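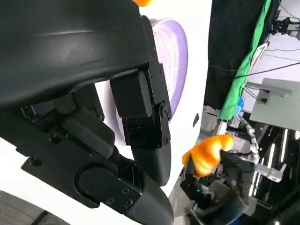 Grommet holes in a glossy white table: fill, cap or leave?
Posted by Wiebke Haberkorn, July 2019
Category: Furniture and Surfaces

I have a Skonia table with a high-gloss white top, bought used. There are two round cable holes near the back edge, both without covers. The table now serves coffee and baked goods and has no electrical equipment on it. Crumbs go down the holes, and small spoons have gone the same way.

I would like the surface closed. The options I know of are plastic caps, a glued-in disc, or filler and paint. The top also has fine scratches from plates being pushed across it. I have a pack of wet-and-dry paper in 800 and 1000 grit and could treat the scratches at the same time.

The back edge of the top is wavy, so measuring from it is not much use. Does the edge shape matter for any of these methods? 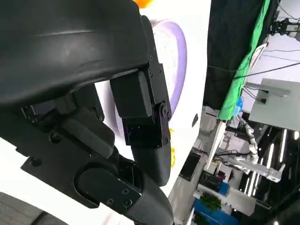 Henrike Kleinschmidt
The edge shape does not matter. Caps locate on the hole, so measure the hole itself. Take the inside diameter in two directions with calipers, at the top face and again a little lower down. Cutouts made with a worn hole saw are often wider at the top, and a cap sized to that reading will spin.

Do not use filler and paint. Filler in an open hole has nothing under it, so you would need a backing plate screwed to the underside, and the patch will show in side light whatever you do. Matching gloss white on a used top is difficult in any case. Old white tends to yellow.

Blank caps with a spring skirt are sold by Chong and by Stukell. The Stukell ones have a thinner flange. If the caps will be wiped daily, run a thin bead of clear silicone under the flange and press down until it just squeezes out. They can still be removed later with a plastic scraper.

On the scratches: 800 is too coarse for a finished gloss surface and will leave a dull patch that takes longer to remove than the scratch. Begin at 2000 or finer, used wet, then 4000, then polish. Test on the underside first if the finish is the same there. If the top is a thin foil, do not sand it at all. 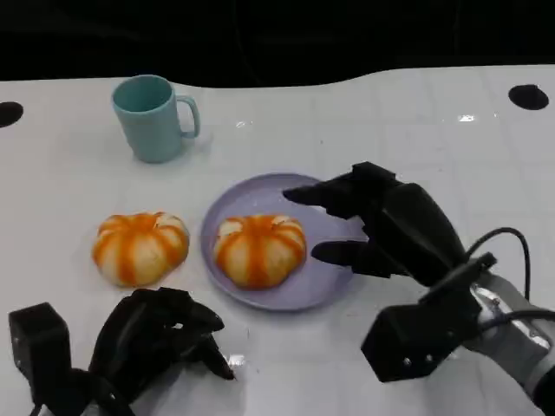
Crumbs are mostly a matter of what is served and on what. I kept an uncapped Edside table for two years before I bothered with covers, and wiping from the back edge toward the front kept nearly everything out of the holes. Use a plate with a raised rim and put the whole item on it. One bun on a lavender plate and another straight on the white top means that the second one sheds onto the surface, and the next wipe decides where it goes. Felt dots under mugs and plates reduce the scratching, but they hold grit once they get wet and then make it worse. Replace them often or use silicone dots.

gloss_and_grain
just tape over them from underneath. black tape, you wont see it. crumbs collect in there but you can vacuum it

Wiebke Haberkorn
Measured as suggested. The two holes differ slightly, so I have ordered Stukell caps in two sizes. They are due in September. I will leave the scratches alone until I know whether the top is foil.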